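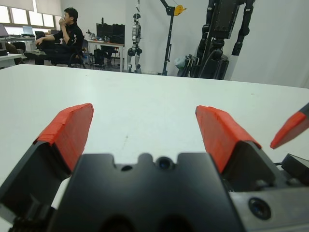
Floltari Robotics Group
Progress report to the Tarelora Fund, second period, closing in September
Two-arm handling of small household goods

Dear Rocío,

Thank you again for your patience with this one. I know you expected it before the summer break ended, and I would much sooner have sent you a short, cheerful letter with a table of results in it. The results are there, further down, and I think you will like them, but most of this report is about the fault we had with the left gripper, because it used up a good part of the period and changed how we work at the table. You asked at the start to hear the bad news in full, and I have taken you at your word!

Where we stand

We promised you 1,000 complete handover runs by the end of this period, meaning runs in which one arm picks up an item, passes it to the other, and the other sets it down in the right place. We have 2,412 recorded. Please don't be too impressed by that just yet, as we have withdrawn 46 of them from the training set for the reasons below, and the remaining ones still lean too heavily on the easy items (boxes, tins, the sponge that everybody is so fond of). The thin and floppy things are coming along more slowly.

What went wrong

Late one afternoon, during a long batch of handovers, the left gripper let go of a glass jar while the right one was still closing on it. The jar hit the table, rolled off and broke on the floor. Detlef Ackermann was at the table and pressed the emergency stop at once. He was on the far side from where the jar fell and he was not hurt, and I want to say that plainly before I get into the details. He swept up and wrote down what he had seen while it was fresh, and that note saved us days later on.

Our first thought was the software, as it generally is. We went through the handover logic line by line and could not make it misbehave. Then we suspected the fingertip pads, thinking one had worn smooth, and we changed the pair. For two days everything ran beautifully and we were rather pleased with ourselves. On the third morning the gripper opened again with nobody asking it to, this time holding a tin, and we were back where we began.

The cause was a cable. It had been clipped a little too tightly, so that every time the wrist turned past a certain point the cable was pulled at the connector. Most of the time nothing came of it. Once in a while the signal dropped for an instant, and when it came back the gripper controller restarted and did what it does on every start, which is to open its fingers fully. So there were really two faults — a badly routed cable, and a startup habit that is perfectly harmless with an empty hand and a poor idea with a full one.

I should add that the logs had shown short signal drops for a while before the jar. They were being recorded and then ignored, as the arm carried on without complaint. That was an oversight on my part and I have no better way to put it.

What we have done about it

The cables on both arms have been rerouted with more slack, and the connectors replaced with locking ones from Muñoz, who were kind enough to send them quickly. The gripper controller now holds its position after a restart and waits for a person to release it. Our logging program, Cludus, stops the arm at the first dropped signal and will not let the batch go on until someone has entered a note. It is a bit of a nag, and Detlef has told me so, but he also agrees that it should stay.

We have taken glass out of the item set altogether and put plastic jars of the same shape in its place. Safety glasses are now worn at the table whenever the arms are powered, and nobody reaches in between the grippers until the stop has been pressed. That last rule existed before, I'm sorry to say mostly on paper.

The 46 withdrawn runs are those with a signal drop somewhere in the recording, including many where nothing visibly went wrong. We have kept them in a separate folder, as they may be useful for teaching the system to notice a slipping grip.

Costs and schedule

The connectors and spare pads came out of the repair line, and we are not asking for anything extra. The schedule has suffered more. The work on cloth and soft packaging, which should have been well under way by now, has only just begun, and I would like to move its due date to the end of the next period. Could you let me know if that is acceptable, or if you need a formal request?

Detlef is writing up the cable checks as a one-page sheet for the wall, and I will send you a copy with the item list once he has finished it.

With warm thanks from all of us at the bench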